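3.2 What people said about snack packaging

I should admit that I went into this part of the study with a favorite. I was sure color would win. Everyone I'd talked to at Emalwood, from the sales floor up, told me that shoppers pick a snack by color first and read the words later, if they read them at all. So when Slavica Stan and I sat down in March to sort through 1,292 diary entries, I'd already half written this section in my head. I had to throw most of it out.

The diaries came from 92 households in Portela and Gruren. We asked people to jot down whatever they ate between meals, where they were, and why they picked it (one line was fine, and plenty of people gave us one word). Color came up in 195 entries. That's a decent number, but the word that kept jumping off the page was "noise." People care a lot about noise! They open things in shared offices, on trains, next to sleeping babies, and a crinkly bag is a real problem for them.

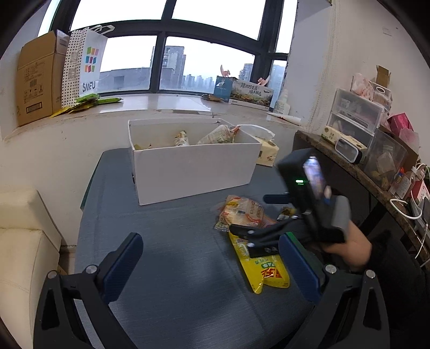

Figure 3. Packaged snacks on a gray tabletop, with a crinkled yellow plastic packet among them.

One diary keeper from Gruren wrote that she moves her chips into a bowl in the hallway before she walks into the living room, so her husband won't hear and want some. Another saves the loud wrappers for the car. I read that one out loud to Teodora Petek and she told me she does the same thing, which made me feel better about my own habits.

Size was messier. Mujić's older survey of the same two towns (Azra Mujić was kind enough to send me her coding sheets) treated small packs as "portion control," and I borrowed that label at first. It didn't hold up very well. Hardly any of our people talked about eating less. They talked about pockets, lunch bags, and having something to hand over when a kid starts whining in line. 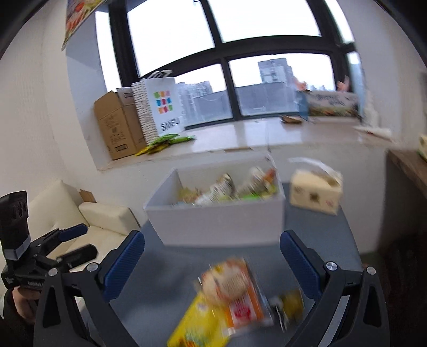
Sharing deserves its own code, I think, and I wish we'd had one from the start. When a snack gets put out for a group, people describe it in a whole different way. They stop talking about taste and start talking about who took the last one. Spyros Trajkovski coded these entries a second time without seeing my labels, and we disagreed mostly over family snacks, where "sharing" and "my brother stole it" can look pretty similar on paper. We kept both codes and let them overlap. Section 3.3 takes up the entries about leftovers.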